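# Gripper Fault Halts Flodero's Household Robot Trials

October 10, 2018 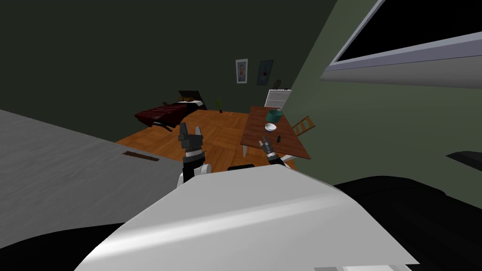
*2 min read*

Flodero has suspended table-clearing trials of its two-armed household robot after the right arm failed to stop on command during a run at the company's Ulen test apartment. The arm struck the edge of a table at low speed. No one was hurt, and damage was limited to a cracked finger pad.

The fault has since been reproduced in simulation, using a furnished bedroom with a table and two bowls as the target area. Engineers are running the same control software there as on the physical machine, with the view taken from the robot's head.

According to a fault report written by Madalena Henriques, who leads motion control at Flodero, the problem lies in the way stop commands are queued. When both arms are raised and a new grasp target is sent to one of them, the controller can place the stop command behind the grasp command. The arm then completes part of its reach before it halts. In the Ulen run the delay was 3 seconds. The design limit is 50 milliseconds.

The left arm responded normally. It had not been sent a new target.

"The stop was received and logged," Henriques said. "It was held in the wrong queue. The hardware emergency stop uses a separate circuit and worked when the operator pressed it."

The queue was changed in February, when Flodero replaced its arm controller with one supplied by Cardoso. Tests at the time covered stop commands with one arm moving and with both arms at rest. They did not cover a stop sent while a second target was pending.

Tin-yau Mak, an engineer at Cardoso, said the controller follows its published message order and that priority for stop commands must be set by the customer. Flodero accepts that the setting was left at its default value. The two companies are reviewing the wording of the installation guide.

A revised build gives stop commands a channel of their own. It must pass 8 hours of simulated reaching without a late stop before it is loaded on a physical robot. Arm speed will be reduced for the first runs after that, and an operator will remain within reach of the emergency stop.

Four other robots using the same controller, all at Flodero's Lurkness site, have been switched to single-arm operation until the new build is released.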